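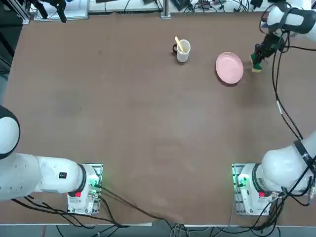
Wie lange darf ein Küchenschwamm in der Gemeinschaftsküche benutzt werden? Nach der neuen Spülordnung des Gewerbehofs Cumgate höchstens fünf Tage, danach wird er entsorgt.

Die Regelung wurde am 21. Juni 2023 veröffentlicht und gilt für alle Teeküchen des Standorts. Erarbeitet hat sie der Reinigungsdienstleister Bartoš im Auftrag der Hausverwaltung Prulolden. Die raue Seite des Schwamms ist künftig nur noch für Töpfe und Bleche zugelassen. Becher, Teller und Besteck werden mit der weichen Seite gereinigt – die Verwaltung begründet das mit Kratzern in den Glasuren und auf beschichteten Griffen. Ersatzschwämme liegen in den Schränken unter der Spüle, die Ausgabe über den Empfang entfällt. 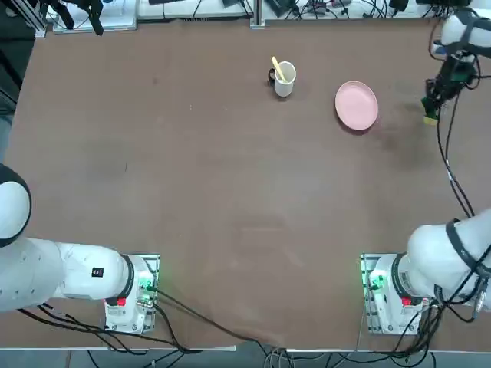
Für das Abräumen der Tische gilt eine feste Reihenfolge. Zuerst werden Essensreste entfernt, dann Besteck und Becher, zuletzt die Teller. Löffel dürfen nicht im Becher in die Spülmaschine gestellt werden. Wer einen weißen Becher mit gelbem Löffel und daneben einen rosa Teller auf dem Tisch hat, nimmt also erst den Löffel heraus und legt ihn in den Besteckkorb. Anschließend ist die Tischplatte feucht abzuwischen.

Das Geschirr stammt aus der Serie Fleta, von der Prulolden 2.000 Teile beschafft hat. Auf die 18 Teeküchen wird es nach Belegung verteilt. Je Küche sind bis zu 2 Reservesätze vorgesehen. Eine Überprüfung der Spülordnung ist für November angesetzt.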